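Search this site Go
Home Packaging Household Storage Moving Index

Box divider

A box divider, also called a partition or box insert, is a panel placed inside a carton to separate its contents or to stiffen its walls. Most dividers are cut from the same corrugated board as the carton. They are used in shipping, in household storage and in moving, mainly for glassware, bottles, jars and small electrical goods.

Construction

Corrugated board has a wavy inner layer, called the fluting, glued between two flat sheets known as liners. The board carries the most weight when the fluting runs up and down, so dividers are normally cut to stand with the flutes vertical. Single-wall board is enough for most household loads. Heavier goods call for double-wall board.

The simplest divider is a single upright panel held in place by the goods on each side. A cell divider is made from several panels with slots cut halfway through them, which slide together to form a grid. Cell dividers are usually shipped flat and opened at the packing table. The Pandby catalog lists them in bundles of 200, sized to fit its own cartons.

Use

The bottom flaps of the carton are closed and taped before the divider goes in. A flat pad may be laid over the flaps to cover the seam. The divider should reach nearly to the top of the carton, leaving enough room for the upper flaps to close flat. When it is too short, goods stacked above it rest on the items below.

Dividers can also be cut at home from a spare carton. A side panel is trimmed to the inside height of the box and scored where it needs to bend.

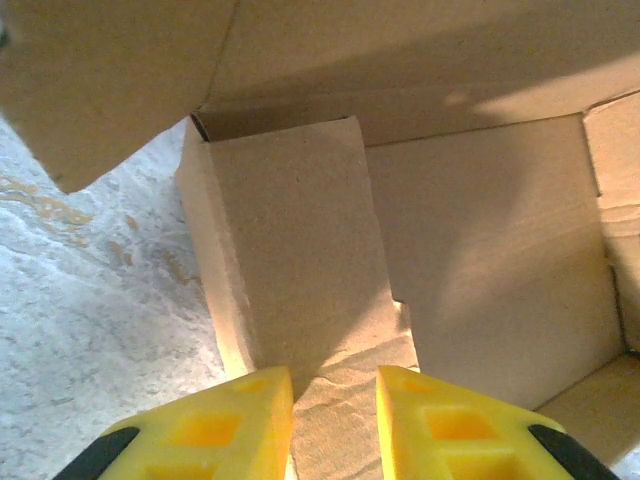

Wear and reuse

Board weakens as it is handled. Creases crush the fluting, and a panel that has been folded several times no longer supports much weight. Damp has a similar effect. Worn dividers can still serve as pads or be torn up for filler. Clean board is accepted by most paper recycling programs once tape has been removed.

See also: Carton, Corrugated board, Packing paper

Contact | Copyright Fesesico | Back to top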